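Marcela Říha
27 Jan 2022

A thread on selling our unit in Prumville, for those who asked me how it went.
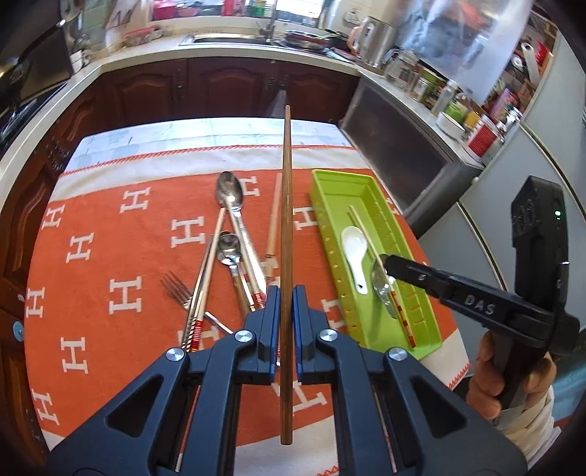
Table with the orange cloth.

1/ We listed in April with Mokberg. The agent was Salamatu Ofori, and I recommend her. She read our strata papers before she came to the door, which I did not expect.

2/ The first ad said "sun-drenched". Our balcony faces south. I asked her to change this word, and the same evening it said "cool in summer". I was content with that.

3/ We had 11 groups at the first inspection. Two came back. One of them asked if the neighbour's lemon tree was included. It is not.

4/ Please check your title for the car space. Ours was drawn on the wrong side of the driveway, and the correction cost us $600 and many phone calls to Pultham.

5/ The buyers wanted $200 off for a tap that drips. I fixed the tap myself. The washer is a very small part, but the colour of my hands afterwards was terrible!

6/ If you are buying on Amissah Street, visit also at the hour when school finishes. The parking is a different story then.

7/ We settle next week. The boxes are in the hall and I still look for the garage key.

Print this thread | E-mail to a friend

We use cookies to remember your settings. OK

More from this author
Reading a strata report slowly
Renting in Prumville with a cat
What I asked the conveyancer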